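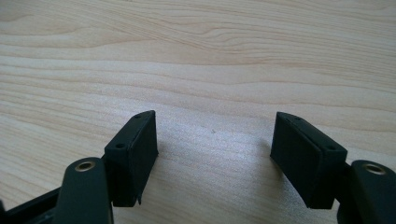

Elango Kandasamy asked, after reading the last report, why the gripper needs so much of our time when the budget speaks mostly of the cell. The question is fair, and I have changed the order of this report because of it. The hand-held gripper comes first, then the bench and the cell, then the money.

Progress report, Metel handling cell
Period: up to the end of May
Prepared by: Nevzat Duman

1. The hand-held gripper

The gripper on the fixed arm and the hand-held one use the same fingers, the same link arms and the same pad blocks. Each grip is first tried by hand over the bench, and only after this it is taught to the arm. If the hand-held tool closes differently from the tool on the arm, the taught grip is wrong from the beginning, and we lose the morning in searching for an error in the program.

This is what happened at the start of the period. Parts were turning a little when they were lifted. We checked the program twice and found nothing. The reason was play in one link arm of the hand-held tool: its bushing was worn and the finger could lean outward under load. We replaced the bushings on both sides, so that the two arms have the same age. The work took nearly two hours, most of it for pressing out the old ones without damage to the holes.

The pad blocks are the original ones. Their faces carry a thin lining, and this lining is now our main wearing part. On the left block there is a small jagged tab at the bottom corner, which looks like the edge is peeling or tearing. The right block does not show the same tab. I prefer to change both linings together, for the same reason as with the bushings, and I have put this into the plan for the next period.

The cycle counter on the hand-held tool stood at 695 when I wrote this. It has three digits and after 999 it starts again from zero, therefore we now write the value in the logbook at each cleaning. In the previous period we did not do this, and I cannot say with certainty how long the first linings were in use. I regret this, as it was one of the numbers you had asked for.

2. The bench and the cell

The bench stands beside the cell and has a light wooden top. We had considered a metal plate, but wood does not harm the tips of the fingers when the tool is pressed down too far, and this happens often while a new person is learning. The top is wiped before every trial. Small crumbs from the linings can come under a part and lift it at one side, so we look for them also between the fingers.

The arm was leveled again after the floor work. The guard door switch from Veko gave false stops in the first week; we found a loose connector behind the door post and fastened it. There were no stops of this kind afterwards.

The controller from Prito works as ordered. Its manual advises to repeat the zero position of the fingers after each change of pads. We do this with a gauge block, first open, then closed, and the two values go to the logbook. The procedure is now one page long and hangs at the cell door — the earlier version had eight pages and was not read.

3. Delays

The spare linings from Erdem came in the wrong thickness and were sent back. The replacement is confirmed, but I do not have a delivery day. Until then we use the present pads with a lower closing force on the arm. Heavy parts are left out of the trials for this time.

4. Money

The cost for bushings and connector was small and was taken from the maintenance line. The linings are not paid yet. I ask for your agreement to order a second set of pad blocks complete, with the linings already fixed. It costs more than the linings alone, but we could exchange the blocks by their screws and do the gluing later, while the cell is running.

5. Next period

Change of both linings and new zero position. Comparison of the hand-held tool with the tool on the arm, using the same gauge block. Return to the heavy parts, when the closing force can be raised again. I would be thankful for an answer about the pad blocks by Tuesday, so that they can go in the same order as the gauge.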